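April 3, 2023

Back at Wuniscombe today, and I spent most of it inside the Otik planner wondering why the wrist kept taking the scenic route! I'd left the sample limit at 3000, so I dropped it to 2000 and tidied up the collision margins while I was in there.

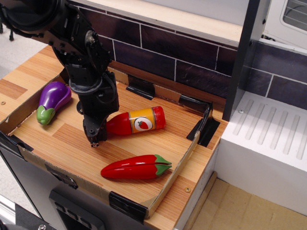
The cost term for joint travel was the real culprit, I think. It had the wrong sign on one joint (my fault, from last week) and I felt a right wally when I spotted it. Tea, then 33 replays of the old logs.
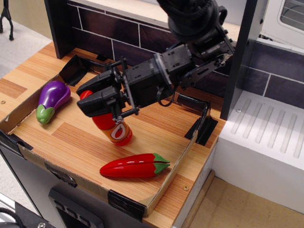
I still don't trust the grasp scoring with anything round, so tomorrow I'll plot the scores against the approach angle. Must push the branch to Tostance before bed.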